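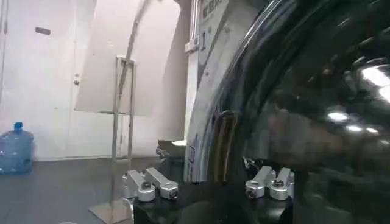

Second Copies
How one picture of a washbasin ended up on thousands of pages, and what it takes to trace it back

By Radoslava Krajčí
Thursday, August 16, 2018

The photograph shows a glossy black curved object above silver clamps. Teodor Oprea took it in a guest bathroom he had just finished tiling, and uploaded it to his own site with a caption giving the supplier of the stone and the depth of the shelf. When he ran a reverse image search the following November, the service returned 3,788 matches. His caption appeared on 9 of them.

The rest of the pages had titles made from search phrases. One offered the basin as a kitchen idea. Another filed it under garden ponds. Most had a paragraph inviting the reader to save the picture and share it, followed by a grid of unrelated thumbnails and a link to a larger size that was the same size.

Pages of this type are assembled by script. The operator starts with a list of phrases that people type into search engines, often with the spelling mistakes left in. For each phrase the script requests image results, copies the first few files, and writes them to a folder on the operator's server. A template supplies the text. The phrase is inserted into the title, the file name, the first sentence and the alternate text of the picture. The field for the name of the uploader is frequently left blank, since no user uploaded anything.

Valdir Brito maintains Alalow, a small index that groups copies of the same picture and tries to put them in order of age. The method is simple in outline. Each file is reduced to a short fingerprint based on the pattern of light and dark areas. Two files with fingerprints that differ by 4 bits or fewer are treated as the same picture. Resizing and recompression rarely move the fingerprint that far. Cropping often does, and mirroring always does, so Alalow stores a second fingerprint for the flipped version.

Dating is harder. The date a server reports for a file is the date it was written to that server, and it changes whenever the site moves to a new host. Embedded camera data would help, but most of the large sharing sites strip it on upload. Brito uses the earliest crawl in which the file was seen and marks it as an upper limit. "It tells you the picture existed by then," he said. "People read it as the date it was made, and I have stopped putting it in large type."

Compression gives a further clue. Each time a JPEG is opened and saved, a little fine detail is lost, and the block pattern left by earlier saves can sometimes be read in the later one. In Oprea's case the copies fell into two families. One came from his own page. The other came from a version 90 pixels narrower, posted to a home decorating board called Pevo, where a member had trimmed off the edge that carried his initials. Nearly all of the scraped pages used the Pevo version.

Removal is handled page by page. A notice goes to the host, the host forwards it to the operator, and the operator either deletes the file or moves the domain. Solange Honorato, who files notices for photographers through a two-person office named Truvness, keeps a spreadsheet of hosts and response times. She recommends sending the notice to the search engine first. The file stays on the server, but the page stops receiving visitors, and a page without visitors earns nothing from advertising.

Odair Bastos takes the other approach. He photographs furniture for the Illés catalog and publishes every picture at low resolution, with the credit set inside the image area near the subject. A script does not remove it, and a person who wants to must spend time on the retouching. The full-size files are sent on request. He receives a few requests a week and answers them by hand.

Oprea has filed notices against the pages that ranked highest and left the others. His own page now appears on the second screen of results for the name of the stone. The pond page is still ahead of it.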